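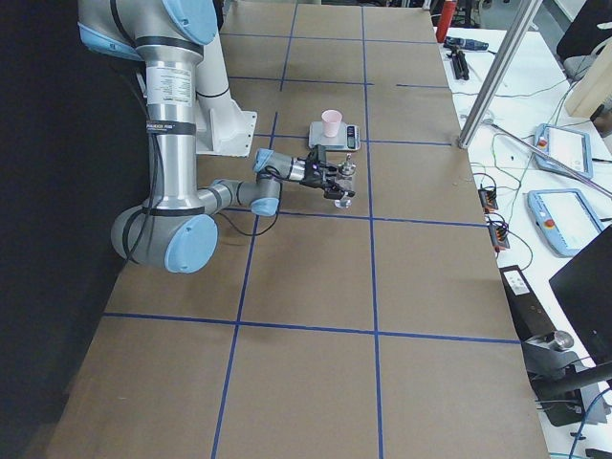 Où en est le relevé des fuites sur le réseau d'eau potable d'Unville ?
Le secteur nord est entièrement instrumenté et les débits de nuit y sont exploités ; le secteur sud accuse un retard de deux mois, imputable aux chambres de vanne de la rue du Surdu.

Rapport d'avancement intermédiaire, convention de subvention « Réduction des pertes en distribution »
Maître d'ouvrage : régie des eaux d'Unville
Rédaction : Laimutė Raudsepp, chargée d'opération

1. Périmètre et rappel des engagements

La convention porte sur la sectorisation du réseau de distribution, la pose de débitmètres en entrée de secteur et la recherche acoustique des fuites sur les conduites en fonte grise antérieures à 1965. Le réservoir du Surdu alimente gravitairement l'ensemble, à l'exception du hameau haut, desservi par un surpresseur. Le hameau haut reste hors périmètre.

2. Sectorisation

Le réseau est découpé en 5 secteurs. Quatre sont isolables à ce jour. Le dernier ne l'est pas : deux vannes de sectionnement ne ferment plus complètement et une troisième, portée au plan de 1987, n'a pas été retrouvée sous l'enrobé. Une recherche par détection magnétique est programmée avec l'entreprise Grorkach, titulaire du lot terrassement.

Les essais d'étanchéité de secteur (essais à pression nulle) ont été menés de nuit. Le secteur nord a demandé une reprise après découverte d'un maillage non répertorié entre la conduite de la rue des Tanneurs et l'antenne du lavoir. Le plan a été corrigé.

3. Comptage et transmission

Les débitmètres électromagnétiques sont posés en entrée des quatre secteurs isolables. La transmission vers le poste de supervision est assurée par le module Erkamer, au pas de quinze minutes. Des pertes de données ont été constatées sur le point bas, où le regard est régulièrement noyé ; l'antenne a été déportée en tête de borne et la série est continue depuis.

4. Recherche de fuites

Le linéaire ausculté par corrélation acoustique atteint 2949 mètres. La plus longue section traitée d'un seul tenant mesure 1840 mètres, entre le réservoir et la place du Marché. Les fuites localisées se situent pour l'essentiel sur les prises en charge de branchements – colliers corrodés, joints plomb – et peu sur les fûts de conduite. Les réparations sont engagées au fil de l'eau, sur bons de commande.

Le débit minimal nocturne du secteur nord a baissé après réparation. Le chiffre n'est pas reporté dans le présent document : la période de mesure est trop courte et recouvre un épisode de gel.

5. Exécution financière

Environ 48 % de la subvention est consommé. L'écart avec l'échéancier provient du lot terrassement, dont la facturation suit l'avancement du secteur sud. Aucun avenant n'est demandé à ce stade. Un transfert de la ligne « études » vers la ligne « robinetterie » pourrait être sollicité si le remplacement des deux vannes est confirmé.

6. Suite de l'opération

– Localisation ou remplacement de la vanne manquante, puis essai d'isolement du secteur restant.
– Pose du dernier débitmètre, sous réserve de l'accès à la chambre.
– Reprise de la corrélation acoustique sur les antennes de faible diamètre.
– Transmission des plans corrigés au format du système d'information géographique de la régie.

Les procès-verbaux d'essai et les états de mandatement sont joints en annexes A et B.

Dernière mise à jour : janvier 2023

Régie des eaux d'Unville – Contact – Mentions légales – Haut de page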